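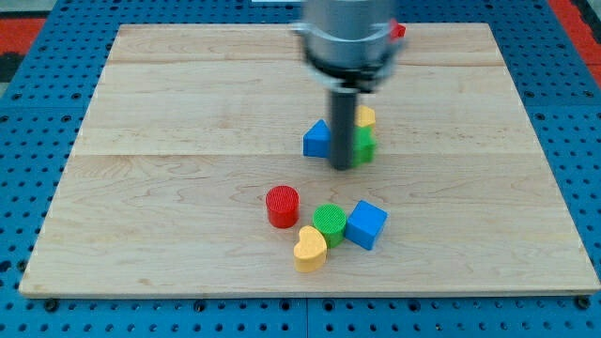 Utcombe > Toys and Games > Building Toys > Toy blocks

Toy blocks

Toy blocks, also called building blocks or simply blocks, are small solid pieces made for stacking, sorting, lining up and knocking down again. They are among the oldest and plainest of playthings, and they turn up in homes, nurseries, waiting rooms and classrooms almost everywhere. Most sets are made of wood or plastic, though foam, cork, cloth and heavy card are all used as well.

Shapes and sizes

The cube is the shape most people think of first, and many sets for very young children contain little else. Larger sets add oblongs, cylinders, triangles, half circles and arches, usually cut so that two of one piece match the length of the next size up. A builder who runs short of long blocks can then make do with short ones, and the walls still come out level. Sets range from a handful of pieces to the big classroom chests, such as the 344-piece Jodness chest, which is packed in layers and takes a good deal of patience to put back the way it came.

Color

Bright paint is common, with red, yellow, blue and green the usual choices. Color gives a child something to sort by well before shape names have been learned, and it makes a stray block much easier to find under a sofa. Some makers prefer to leave the wood plain – the argument being that a plain block can be a loaf of bread one minute and a train the next – and many families end up with a happy mixture of both kinds in the same box.

The building surface

Blocks can be played with on nearly any floor, but a firm, flat surface makes a great difference to how high a tower will go. Thick carpet is the worst of all. A plain wooden board is a popular answer, as it can be set down on a table or rug and lifted away afterward. Maple is a good wood for the purpose, being hard, pale and fine in the grain, so that colored pieces show up clearly against it. Wider boards are often joined from several planks, and the seams should be smooth enough that a small block does not rock when it sits across one.

Play and learning

Children generally begin by carrying blocks about and banging them together. Rows and short stacks come next, then bridges, and in time whole streets and farms with a great many rules attached. The Angelovski stacking game, played by 2 to 7 people, has each player add a single block to a shared tower of up to 40 pieces, and it is as well liked by grandparents as by anyone.

Care and storage

Wooden blocks should be wiped with a barely damp cloth and left to dry in the open air, and never soaked. Rough corners may be eased with fine sandpaper. An open bin or a low shelf suits everyday use, while a lidded box keeps out dust.

Related articles
Alphabet blocks
Drollen bricks
Shape sorters
Stacking rings
Wooden toys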